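Workshop notebook, 6/12/19
Picture book, the Good Samaritan retelling, second dummy

Continued from the last entry. The text is now at 567 words. I cut the long speech of the innkeeper, and the story did not suffer from it. The priest and the Levite still pass too quickly. A child needs time to see that they saw the man. I will try to give each of them one full page, with only one sentence on it.

I read the dummy aloud to the Sunday group at Dreltberg, the small ones and the bigger ones together. They were quiet until the donkey came. After the donkey they talked over me, which I take as a good sign for the donkey and a bad sign for the pages after it. Questions I wrote down directly after:

Why did the robbers take his clothes?
Did the man say thank you?
What is the name of the donkey?
Is the Samaritan the same as Jesus?

The last question was asked two times. I did not answer it well. The note for parents at the back should have some lines for this, in simple words, and it should leave room for the family to talk. At the moment the note explains what a Samaritan was and then stops. 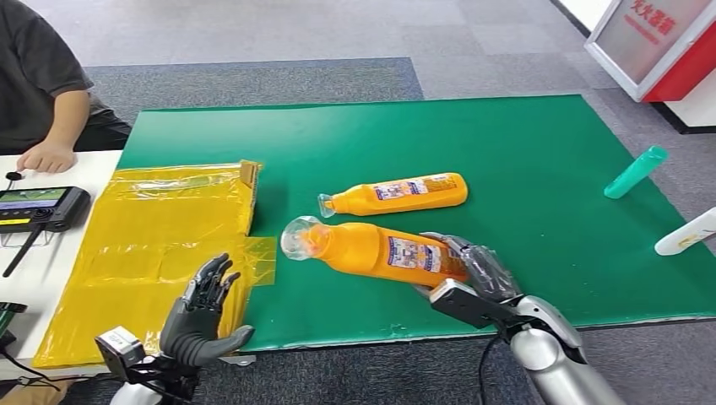
Format. Hirkitz can print 44 pages or fewer at the price they gave us in January. We have one spread too many. My candidate for removing is the night spread, where there is only the road and the moon. It is beautiful, but the same night appears again through the window of the inn. Please write in the margin if you disagree, I am not fully decided.

Paper. The Söderlund sheet is thick enough that the picture does not show through, but it cracks a little at the fold. I folded one sheet along the grain and one against it. Along the grain is clearly better. Ask Hirkitz which direction they will use, and get it in writing this time.

Type. The letter "a" in the present font has the printed shape, and beginning readers know the written shape. In Dededcombe they used a school font for their Bible stories and it looks friendly. Ours looks like a hymn book. I set page 2 again in a rounder font, the sample is in the brown folder.

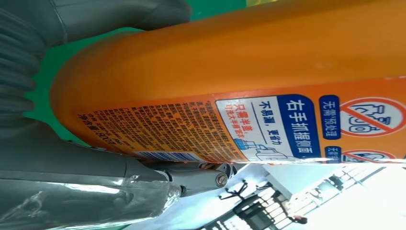
Orange bottle held in the gripper, green surface behind.

Ending. Now the last sentence says "Go and be kind too." I find it weaker than the words in Luke, "Go and do likewise," but "likewise" was not understood by the small ones. Possible: "Now you go and do the same." I read it aloud several times and it has a good rhythm. I keep it for the next reading.

Still open:
The price for a first printing of more than 60 copies, hard cover
The color of the oil and wine jars, they are different on two spreads
Verse reference on the title page or at the back
Name for the donkey (I would prefer none)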